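How Do You Sew Up Somebody's Insides?

Sooner or later everybody loses an argument with a sidewalk, and a few people come home from it with stitches. Those are on the outside, where you can show them off at lunch. Surgeons also put stitches on the inside, where you can't show them to anyone, which seems like a waste.

The idea is old and simple. If something soft has an opening in it that shouldn't be there, you pull the edges together and hold them until the body does its own repairs. Bodies are good at repairs. They're just slow, and they never tell you how it's going.

The thread is called a suture (say SOO-chur). A surgeon's needle is nothing like the one in your grandmother's sewing box. It's curved like a hook, so it can dip in on one side of a cut and come up on the other. Try that with a straight needle in a tight space and you'll see the problem. Try it on a banana, please, and leave your brother out of it.

Fingers are too fat for this job. No offense to fingers. So surgeons use long, thin tools with tiny jaws on the end. A grasper holds things. A needle driver holds the needle, and it has to hold on tight, because a needle that spins around in your grip is no use to anyone.
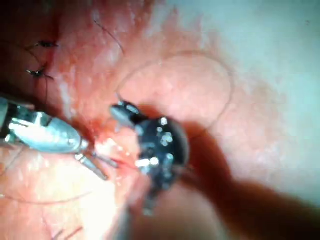
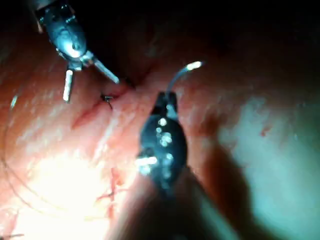
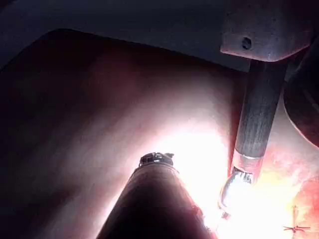 Now for the knots. You tie your shoes with a bow because you want to get your feet out again at bedtime. A suture has to stay shut, so it gets a plain knot, then another on top, and often one more after that. Then the ends are snipped short. Genalyn Mercado taught me to tie one using a shoelace and a kitchen chair. It took me 103 tries, and the chair has forgiven me.

Does it hurt? The patient gets medicine first and sleeps through the whole thing, so no. They miss all the best parts.

And who takes the stitches out afterward? Many inside ones are made of a thread that the body slowly breaks down by itself. Some are made to stay put for good, and you'd never know they were there.

Words to drop into conversation at dinner: suture, grasper, needle driver. Wait until people have finished their spaghetti.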